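Consolacion Magbanua lleva 57 sesiones con el kit de dos brazos de Kidance y todavía no ha decidido si recomendaría comprarlo. «Depende de a quién le preguntes qué es ordenar», dice. Su taller, Umali, prueba equipos por encargo de empresas pequeñas que no pueden permitirse una mala compra.

El folleto promete que el sistema «guarda lo que encuentra en la mesa» tras una breve fase de aprendizaje. Magbanua arquea las cejas cuando se lo leo. «¿Breve para quién? Nosotros dedicamos 3 semanas a enseñarle una cajonera. Una sola. Si mañana la cambio por otra con tiradores distintos, ¿qué hago, otras tres?»
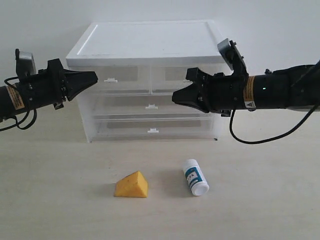
Los dos brazos del kit ante la cajonera de prueba, con la cuña amarilla y el frasco sobre la mesa.

Le pregunto por los tiradores, unas pestañas blancas bastante pequeñas. Según ella, ahí se decide casi todo. «Un cajón de plástico se atasca, se ladea, se sale. Una persona corrige sin pensar. En los vídeos de la marca nunca veo un cajón torcido – y me gustaría verlo.»

Tampoco le convence el precio del soporte técnico, que se contrata con Vivham y cuesta 2000 euros al año aparte del equipo. ¿Incluye visitas? «Incluye un correo electrónico», responde. Las 4 consultas que envió en noviembre volvieron con el mismo enlace al manual.

Algo le reconoce: las pinzas le parecen bien hechas y el montaje no le dio guerra. Para un laboratorio con gente que sepa programar, admite, puede tener sentido. Para una farmacia o un almacén, de momento no lo ve. «Me dicen que la próxima versión lo resolverá. Pues que me llamen cuando la tengan.»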